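シミュレーションで合格した把持動作が実機で停止 物流支援のSkonis、更新版の配信を中止

倉庫向けのロボット制御ソフトを手がけるSkonisは10月、把持動作の更新版に不具合が見つかったとして、利用先への配信を取りやめた。更新版を先行して入れていたSoltsideの仕分け拠点で、アームが荷物の手前で繰り返し停止し、うち2回は指先が隣の荷物に接触した。けが人はいない。

Soltsideによると、最初の停止が起きたのは午前6時すぎ。返品された雑貨を種類ごとに箱へ移す工程で、アームが下降の途中で止まり、保護停止の表示が出た。担当者が手順どおりに復帰させたが、同じ症状が続いた。昼までに記録された停止は32回に上り、拠点は午後の作業を人手に切り替えた。

接触した2回のうち1回では、陶器の小物入れの縁が欠けた。もう1回は箱の角がつぶれただけで、中身に損傷はなかった。アームの周囲には柵があり、動作中に人が入れないようになっている。作業員が危険な距離に近づいた記録はないという。

拠点の運用を担当するハキム・オエイ(Hakim Oei)氏は「止まること自体は安全側の動作なので、現場では慌てなかった。困ったのは、止まる場所が毎回少しずつ違っていたことだ。最初はセンサーの汚れを疑い、清掃とケーブルの差し直しで1時間近く使った」と話す。

Skonisが停止時の記録を取り寄せて調べたところ、原因は指先の通り道を計算する部分にあった。更新版では計算を速くするため、つかむ対象の周りにある物を単純な形に置き換えて扱っている。置き換えた形が実物より小さくなる場合があり、計算上は隙間があるのに、実際には指が入らない位置へ下りようとしていた。途中で力の異常を検知すると停止し、検知が間に合わなかったときに接触が起きた。

形が小さく見積もられたのは、細い突起や持ち手のある品物だった。本体に比べて突起の体積がわずかだと、単純化の段階で切り捨てられる。四角い箱や円筒形の容器では問題は出ていない。Soltsideの別の工程では同じ更新版を入れたアームが箱だけを扱っており、こちらは停止がなかった。

同社は更新版の配信前に、631通りの配置でシミュレーション試験を行い、すべて合格と判定していた。ところが見直しの結果、合否の判定にも、経路の計算と同じ単純化した形が使われていたことが分かった。実物の形でぶつかっていても、判定の側ではぶつかっていないことになっていた。

開発責任者のイネセ・スタンケヴィチュス(Inese Stankevičius)氏は「試験の数は足りていたが、計算する側と採点する側が同じ思い違いをしていた。合格という結果だけを見て、動きの画面を確かめる作業を省いたのは当社の誤りだ」と説明した。従来版では判定に詳細な形を使っていたが、更新版の開発中に処理時間を短くする目的で変更され、その変更が配信前の点検表に載っていなかったという。

同社は判定を詳細な形に戻し、631通りをすべてやり直した。その結果、49通りが不合格に変わった。不合格の大半は、背の高い品物や輪郭の複雑な品物が対象のすぐ近くにある配置だった。
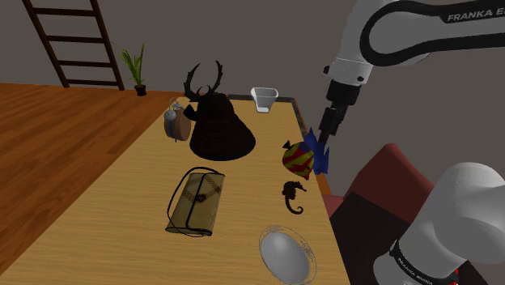
やり直しの試験では、品物の形をできるだけばらつかせる方針がとられている。単純な箱を並べた従来の課題では、今回の誤りは表に出にくかった。木目の机に枝分かれした角のある黒い兜やタツノオトシゴの置物、肩ひもの付いたかばんを置き、縁のとがった青い品物の上へ2本指のグリッパーを近づけるような課題では、角やひも、とがった縁をどこまで正確に扱うかで計算の結果が変わってくる。同社は今後、こうした課題について合否の数字とは別に、指先が対象へ近づく段階の画面を開発者以外の社員が確認するとしている。

先行版を入れていた利用先はSoltsideのほかにYeohの1拠点がある。Yeohでは部品箱の移し替えに使っており、停止や接触の報告はない。Skonisは両社に従来版へ戻すよう求め、いずれも作業を終えた。Soltsideの拠点では翌朝からアームが通常の運転に戻っている。

従来版は更新版に比べ、1個あたりの処理に長くかかる。オエイ氏によると、この拠点では1時間に扱える数がおよそ2割減るが、返品の量が落ち着いている時期のため、出荷の遅れには至っていない。欠けた小物入れの代金はSkonisが負担する。

修正版は、外部の検査会社Albergが試験の手順を点検したうえで配信する予定だ。点検の対象には、経路の計算と合否の判定が別々の形状データを使っているかどうかも含まれる。配信の時期は決まっていない。Skonisは、更新版を試用目的で入手した利用者に対し、実機では使わず、手元のファイルを削除するよう呼びかけている。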